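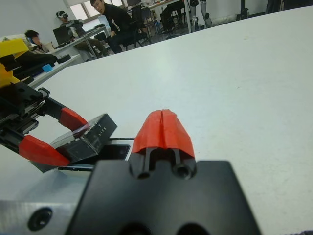
Bezawit Gebru talks with her hands, and when the subject is bread she talks with her elbows as well. We met in the back kitchen at Kora, the bakery she opened with her cousin Wubit Hailu, and within a minute she had pulled the lid off a bucket of teff batter so I could smell it. Sharp, a bit like cider, wonderful.

"Day two," she said. "Tomorrow it'll be sourer and I'll like it more, but my customers won't!"

She didn't grow up making injera. Her mother did all of it, on a clay plate in the garage, and the children were sent in only to carry the finished ones to the table. "I could tell you if it was good. I had no idea how it got that way." When she finally asked to be taught, she was 28 and working in an insurance office, and the first 6 weeks were a disaster. No eyes, as she puts it, meaning the little holes that open across the surface while it cooks.

"My mother would look at it and say, 'This one is blind.' Then she'd eat it anyway, which was worse."

What changed things was water. Bezawit had been adding it all at once, at the start. Her mother poured off the dark liquid from the top of the ferment, cooked a little of the batter into a loose porridge, let it cool and stirred it back in. That step is called absit, and Bezawit lights up when she gets to it. "It wakes everything up. You come back later and the whole bucket is moving – I still go and look, every time."

Kora now makes 200 injera on a busy morning, using four electric griddles and a pouring jug with a chipped spout that nobody is allowed to replace. Wubit does most of the pouring, outside edge first, spiralling in. I had a go. Mine looked like a map of Norway, and Wubit folded it up kindly and put it with the staff lunch.

The lunch, I should say, was superb: red lentils, greens with garlic, and a shiro so smooth I asked for the recipe before I'd finished. ("Chickpea flour, onions, patience," said Wubit. "Mostly onions.")

In July they plan to start evening classes for eight people at a time, and Bezawit is already fretting over the timings, because a ferment won't hurry for anyone's bus. Her advice to beginners is to keep a bit of the old batter back, use a lid for the griddle and leave the first one for yourself.

"And ring your mum," she added. "Mine still comes in and checks the holes."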